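Plenby Passes 1,000 Kitchen Demonstrations

The Plenby team at Gralano has now recorded more than 1,000 demonstrations of everyday kitchen jobs, and the pace is picking up fast! Operators guide the arm through each task by hand while a wrist camera and the joint sensors log every move. Mugs have been the big focus since September - lifting them, turning them, setting them down next to others without a clink.

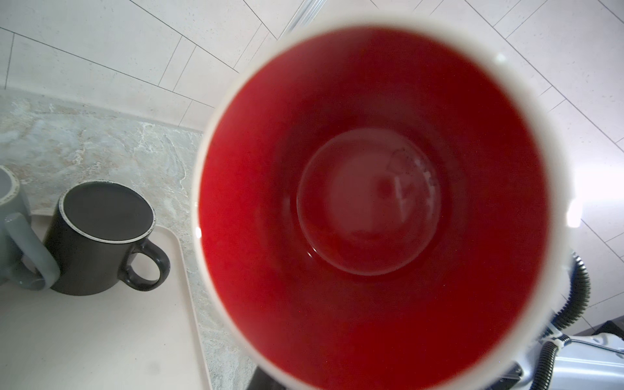 Each demonstration runs up to 90 seconds, and the messy ones stay in the set too. "A fumbled handle teaches the model plenty," says Sandrine Poulain, who leads the recording sessions. "I get excited when one goes a bit wrong and the operator rescues it."

The goal is 3,000 demonstrations across two kitchens, with different counters, trays and lighting. Odette Jacquet is already training early versions on the first batch, and she plans to add bowls and glasses next - the part everyone on the team is itching to try.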